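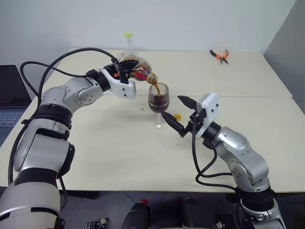
Attachment 1 – the cream table, glass near the middle, drops on the top beside it

Ticket 692
Subject: Drink getting through the join in the table
Location: Urkville, room 117
Raised by: Marlene Hagedorn
Assigned to: Njoroge Ondieki
Status: Open, awaiting part

09:40 – Marlene Hagedorn
The table in 117 is two sections pushed together and the join has opened up. Anything spilt near it runs in and drips off underneath. We pour dark fizzy drinks there and the drops dry sticky. I wiped the top twice yesterday and the join was still tacky this morning. Can someone look at it? Please leave the laptop at the left end where it is.

10:15 – Njoroge Ondieki
Is it the whole length of the join or only part? Are the clips still on underneath?

10:32 – Marlene Hagedorn
Worst at the front. One clip is there and the other is missing. I had a go with the orange-handled pliers and couldn't get the remaining one to turn.

11:50 – Njoroge Ondieki
Went up. Each section is 800 mm deep and the front clip has gone. With the back one tight, the front still opens by about 2 mm when you lean on it. Cleaned the join with warm water and washing-up liquid, then a dry cloth along the edge of a plastic scraper. A lot of crumbs came out. Floor is level, so it is not the feet.

12:05 – Njoroge Ondieki
Test: half a cup of water on the top next to the join. It went through in under a minute at the front, nothing at the back. Put masking tape over the front part for now.

13:20 – Bienvenido Rivera
We have Kurell clips in stores but they are the old width. Will ask Dimas for the right ones. Please don't use silicone, the sections have to come apart again in April.

14:10 – Marlene Hagedorn
Tape is holding. It does lift when it gets wet – could we have a tray for the glass as well?

14:25 – Njoroge Ondieki
Tray is on the shelf by the door in 117. Change the tape if it lifts. Leaving this open until the clip is fitted and I have repeated the water test.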